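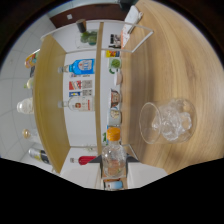 哥德堡，2019年2月13日

搬来这边以后我妈每次视频都要问同一个问题：你们那儿冬天那么冷，你还喝冰的？喝啊！屋里暖气开得足足的，晚上看剧看到一半嘴里发干，倒一大杯冰块，爱兑什么兑什么，别提多舒服了。她在那头直摇头，说老了有你受的。我说妈，隔壁老太太喝了一辈子冰水，人家现在还每天游泳呢。她就不说话了，过一会儿发来一篇养生文章，标题里带三个感叹号的那种。

好了，不说这个，今天想写的是学瑞典语。拖了好久，上次有位读者留言问我到底学得怎么样了，我看到的时候正在补作业，心虚得很，没敢回。

先交代一下进度：我现在上的是晚间班，每周2次，教室在205，暖气片会咕噜咕噜叫的那间。班上连我一共24个人，刚开学那会儿坐得满满当当，现在嘛，下雪天能来一半就不错了。老师叫Torunn Sjögren，讲话很慢很清楚，慢到我一度以为自己听力突飞猛进，结果下课去超市，收银员问我一句要不要小票，我愣了足足好几秒，说了句“谢谢，你也是”。回家路上越想越尴尬，手套都戴反了。

瑞典语难在哪儿呢，我觉得语法真还好，动词不跟着人称变，比当年背法语变位轻松太多。难的是那个调子！同样几个字母，调子高低不一样就是两个词，最出名的就是anden，一种念法是鸭子，另一种念法是灵魂。按说我们讲中文的人最不怕声调，对吧？我一开始也是这么想的，还挺得意，跟同桌Deisy Ríos吹牛说这个我从小就会。结果一念，老师很温柔地说，你刚才说的是，鸭子得到了安息。Deisy笑得趴在桌上，后来整个学期见到我都嘎嘎两声。

Deisy是哥伦比亚人，在一家叫Graltero的小面包店上早班，天没亮就要起来，晚上还来上课，我真的服她。她的词汇量特别偏，肉桂、酵母、烤盘、发面，张口就来，可是“橡皮”怎么说她不知道。我正好反过来，办公室里那套全会，什么附件、截止日期、请见下文，一进面包店就成了哑巴，只会伸手指，这个，那个，对对对。所以我们俩凑一起刚好，她教我点面包，我教她写邮件。上个月她给房东写了封信催修水龙头，我帮她改的，结尾用了一句特别客气的“致以友好的问候”，据她说房东隔天就来了。 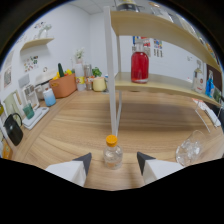

再说说背单词。我试过的办法可多了，先是往家里到处贴纸条，冰箱、门、镜子、马桶盖，一个都没放过。贴了一阵子，我发现自己走过去的时候眼睛会自动绕开，跟墙纸一样。然后下了一个叫Pladia的软件，每天推送单词，头几天劲头十足，半夜还在刷连续打卡。问题是它的例句太怪了！“我的叔叔拥有一头忧郁的驼鹿。”我到现在都没找到机会用，倒是记得牢牢的，驼鹿、忧郁、叔叔，一个不忘。后来忘记续费，也就算了。

现在用的是最土的办法，一个小本子，封皮是绿的，一页5个词，多一个都不写。每个词后面不写中文，写我在哪儿听到的。比如lagom，听楼下邻居说的，当时他在讲洗衣房的水温；orka，听同事说的，她看着窗外的雨，说她orkar inte，就是没那个力气了。这个词我太喜欢了，中文里好像还真没有一个字能正好顶上，又有“有力气”的意思又有“提得起劲”的意思。我现在跟先生讲中文也夹着用，“今天谁洗碗？”“我不orka。”他一开始翻白眼，现在用得比我还顺口。

说到听力，推荐大家听广播，真的比看剧管用。看剧我老忍不住瞄字幕，瞄着瞄着就光看字幕了，一集下来剧情全懂，瑞典语一句没进耳朵。广播没得瞄，只能硬听。我一边切菜一边听，头一个月就是一锅粥，偶尔蹦出一个“明天”“火车”“取消”，把三个词拼起来我就知道明天又要迟到了（这大概是我掌握得最扎实的一组词汇）。慢慢地粥里开始有米粒，再后来能听出一整句，那天我激动得把葱切了满满一大碗，晚饭只好改吃葱油拌面。

口语我还是怂。这边的人英语又都太好了，你刚磕磕巴巴说出半句瑞典语，对方一听，马上体贴地切换成英语，你那半句就吊在半空，收也不是放也不是。Torunn教了我们一招，就是不管对方说什么，继续讲瑞典语，脸皮厚一点，讲到他投降为止。我前几天去修鞋的时候试了一回，师傅说英语，我说瑞典语，两个人各说各的，居然也把鞋跟换好了。最后他递给我鞋子的时候说了句瑞典语的“穿着好走”，我走出店门的时候脚步都是飘的，一半是高兴，一半是门口那块冰。

五月份有一场考试，我已经报了名，钱也交了，不去也得去。写作部分我不太慌，口试是两个人一组聊天，题目现场抽。我跟Deisy说好了要是分到一组就聊面包，不管抽到什么都往面包上拐，环保？面包店的剩面包。交通？去面包店的电车。她说行，但是千万别提鸭子。

有在学瑞典语的朋友欢迎留言，你们的anden念得怎么样？还有谁知道sju这个音到底该怎么发，我先生说我念起来像在吹热汤，我觉得已经很接近了呀。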